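*31 December 2018*

So I've been writing the quotes for the Virkon app since the spring, and if you've ever opened it at six in the morning and been told that your only competition is the mirror, well, hi. Sorry. That was me, in a bathrobe, eating toast.

They pay by the quote. You send in a batch, somebody at the Virkon office puts the good ones over a picture of a mountain, and the rest come back with a little gray check mark that means no. I had 700 accepted by the start of December, and I'd gotten pretty fast. You take a word like *strong*, you take a word like *tomorrow*, and you just kind of lean them against each other until they stay up. My sister says I could do it in my sleep, and once on the train to Undby I'm fairly sure I did.

What I had never done was exercise. I mean I walked places, I carried groceries, I owned the pants. But I'd written four different sayings about the burn and I had to ask my sister where the burn was. (Thighs, she said, and then she looked at me for kind of a long time.)

Then the December email came. All the freelancers were being sent a Minami wristband and a free month at the Ullis, the old swimming hall down by the Undby bus station, and we were *warmly encouraged* to use both. The new owners wanted us to write from experience. I read that line over a few times while I was lying on the couch.

The wristband was purple. I put it on that night and it buzzed right away and told me I'd taken 1150 steps that day, except I hadn't been wearing it that day, so I don't know whose steps those were. I was happy to have them! I went to bed feeling pretty athletic.

The next morning I went to the Ullis. I'd pictured music and mirrors, but it's mostly a pool with a weight room stuck on the side, and the whole place smells like chlorine and wet mittens. There was a woman at the desk doing a crossword. I told her I was there for my free month and she slid a locker key across without looking up, and then she asked if I was swimming or lifting.

"Which one's shorter?" I said.

She did look up then. "Depends on how good you are at it."

I thought, oh, that's nice, I could use that. I typed it into my phone right there with my coat still on. I think that was the most I got done that whole first visit, because then I sat down in the locker room to change and ended up listening to two old guys argue about soup for half an hour, and when they left it seemed late.

But I went back. I'd like to say it was discipline, a topic I've covered pretty well (*Discipline is a door that opens inward*, that one went over a mountain AND a lake), but really I wanted to hear what the desk woman would say next. I swam 10 lengths with long rests in between, holding on to the side and pretending to fix my goggles. On the way out I told her I was dead.

"Your hair's dripping on my puzzle," she said.

I put that one in the phone too. I don't know why. It had something.

By the third week I had a whole page of her. *Shower's cold till it isn't. You can come back tomorrow, we open at seven. That locker sticks, lift it a little.* I was swimming more by then, and my arms had started to feel like they belonged to a slightly different person, somebody who maybe owned a boat. And I couldn't write the other stuff anymore! I'd sit there with *strong* on one side and *tomorrow* on the other and they'd both just slide down onto the floor.

The batch was due right before the holidays. I had nothing, I mean zero mountains, so I did what I did. I sent in hers. I cleaned up the spelling and sent the whole page and shut the laptop and went and scrubbed the bathtub.

They took every single one. No gray check marks. *Lift it a little* went over a sunrise and it got more hearts than anything I'd ever written, and people started putting it in their profiles. A man in the weight room had it on his shirt. He must've made it himself, you could see the letters peeling where he'd ironed them crooked. He was standing right next to the locker, too, the actual one, yanking on it.

I felt terrible about the money. It came to 129 dollars after they took out for the wristband, and yes, they took out for the wristband. I got it in cash and put it in an envelope and carried it around in my swim bag for three days, and it got damp, and I moved it to a different envelope.

This morning I finally did it. The Ullis closes early today, so there was hardly anyone in, just me and one lane of very slow backstroke. I swam until my fingers went wrinkly and then I walked up to the desk with wet hair, standing well back from the puzzle, and I told her everything. The app, the sunrise, the shirt. I put the envelope down. I'd rehearsed a whole speech in the pool, but you lose a lot of a speech underwater.

She opened the envelope and looked inside and closed it again.

"So they pay you for this," she said.

"By the quote."

"And that one about the locker."

"That was the big one."

She thought about it. She wrote a word in her puzzle, a long one, going down. Then she took a twenty out of the envelope, pushed the rest back at me, and said with that I could buy a can of oil and fix the thing, and I should do the one beside it too while I was at it.

I haven't typed that in yet. My phone's on the kitchen counter and the Minami keeps buzzing at me to stand up, and I've got a batch due the first week of the year. I did get the oil. I'm taking it over when they open again, at seven, if I can find my good towel, which I think is still in the car.
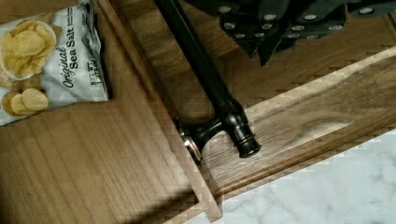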